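The Dikden drawer swap: bring us your odds and ends!
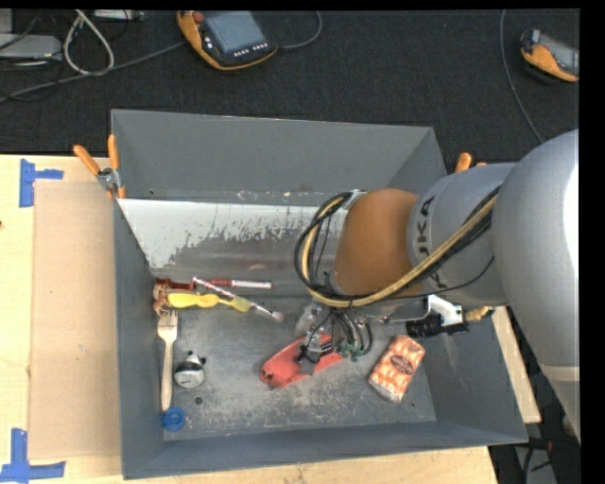 We've had a lovely response to last month's piece on the drawer that every home seems to have, the one with the dead batteries and the key to a shed you no longer own. So many of you wrote in that we're giving the whole of June over to it, and the plan is wonderfully simple. Find a big open bin, the plainer the better, and tip the lot in so you can see what you've got. A flat grey floor is ideal for this, scuffs and all, as even a white marker with a bit of red to it shows up straight away, and so does a crinkly packet in orange and white. Colour is a great help when you're sorting! Pens can go together, anything in a wrapper goes together, and the long awkward plastic things that don't belong anywhere get a corner to themselves until you work out what they are.

Our sorting table will be up in the Mok Room from 10.30 in the morning, next to the tea urn, and you're welcome to stay for as long as you like. Last year 43 households took part and between them they brought in nearly 400 pens, of which a surprising number still wrote beautifully. (Do test yours on scrap paper before you come, it saves such a queue.) The good ones went to the after-school club at Ekia, who are still using them and would love more. Felt tips and markers are top of their list, any colour, so long as the cap fits.

A few things we can't take: loose blades, medicines, anything leaking, and opened food. Sealed packets are fine if they're in date, and there'll be a basket for those by the door. Batteries have their own tub, and please put a bit of tape over the ends first.

Prellico have kindly lent us 20 stacking trays, so if you'd like to take one home and try it in your own drawer for a fortnight, just ask at the table. I've had one in my kitchen since the spring and I'm a complete convert – I can find the scissors now, and the string, and I even came across the spare bulb for the oven, which I'd bought twice!

Entry is free, cakes are 59p a slice, and there's room for pushchairs along the side wall. If you can't carry your bits and pieces down to us, leave a note at the Dikden desk and we'll sort out a lift for them.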